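Workshop > Notebook > Finishing room

Entries Materials Suppliers Drying log Search

April 10, 2018

Second coat of the Hedach oil on the ash boards. I started late because the door of the finishing room was swollen again and I had to plane the lower corner before it would close. I wrote the same thing in December and did nothing then, so this time I took off more wood and sealed the edge.

The boards are from Hakutwood, the same delivery as the stool seats. Three of them got the oil as it comes from the can, and the other three got it thinned with the Gallegos thinner. I sanded all six to the same grit last week and wiped them with a dry cloth this morning. Board 2 has a small knot near the end, I keep it in the test anyway, but I will not judge the color near the knot.

First observation: the thinned oil goes into the wood much faster. With the full oil I had still a shiny surface after the waiting time from the can, and I had to wipe hard with two cloths. The shiny places were always on the part where the grain is tight. On the open grain there was almost nothing left to wipe. I think the waiting time on the can was written for a warmer room than ours.

Second observation: the color. After the first coat I could not see a difference between the two groups. After the second coat the full oil is a little more yellow, mainly when I hold the board near the window. Mercy Odera looked at them without knowing which was which and she put five in the right group. The one she put wrong was board 2, so maybe the knot is disturbing more than I believed.

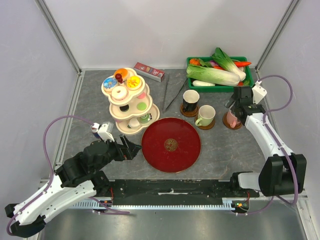

The smell is a point I want to write down before I forget it. The thinned oil smells strong at the beginning but it is mostly gone when I come back from lunch. The full oil smells weaker and stays all afternoon. For the stools this is not important. For the inside of the drawers it is, and Mercy asked me to keep one closed box of each so that we can open it after some weeks. I made the boxes from the offcuts and put them on the high shelf with paper labels. Please do not open them to check, it spoils the test.

Sanding between coats. I tried 800 paper on half of every board, with very light pressure, and left the other half alone. On the sanded half the surface feels much better under the hand, but there is a pale line where the two halves meet, and on board 5 I can see it from the other side of the room. I hope the third coat will cover it. If it does not, I would say we sand the whole surface or nothing, and never stop in the middle of a piece, also not for the telephone.

I mixed 100 ml of thinned oil and this was too much. The rest is in the brown jar, with the lid closed and the date on it. I do not know how long it keeps after mixing. The Zasar catalog has a page about storage but it speaks only about their own wax, and I do not want to guess from that. If there is a skin on top next week, throw it away and mix new.

The used cloths are hanging flat outside on the wire, one by one. Somebody had put last week's cloths in the paper bin, folded together. Oily cloths can heat up by themselves and start a fire, so they hang outside until they are stiff and after that they go in the metal can with water. I wrote it also on the door.

Brush or cloth: the cloth is better for flat boards. For the stool legs I used the old brush and it left drops at the lower end of each leg, where I did not look. I turned the legs and wiped them, but one drop had already started to get thick and I had to take it off with a scraper. Next time hang the legs with the thin end up and look again after ten minutes.

Open points
- third coat on all six boards, same cloth type
- ask Hakutwood if the ash was dried in a kiln, the paper with the delivery does not say it
- water drop test when the oil is hard, not before
- more cotton cloths, the blue ones leave fibers
- Mercy wants to try the wax on board 6 after the oil test is finished. I agree, but only on the back side

Recent entries
Swollen door, again
Hide glue that stayed soft
Stool seats, choosing the boards
Sharpening the card scraper
Wax from Zasar, first try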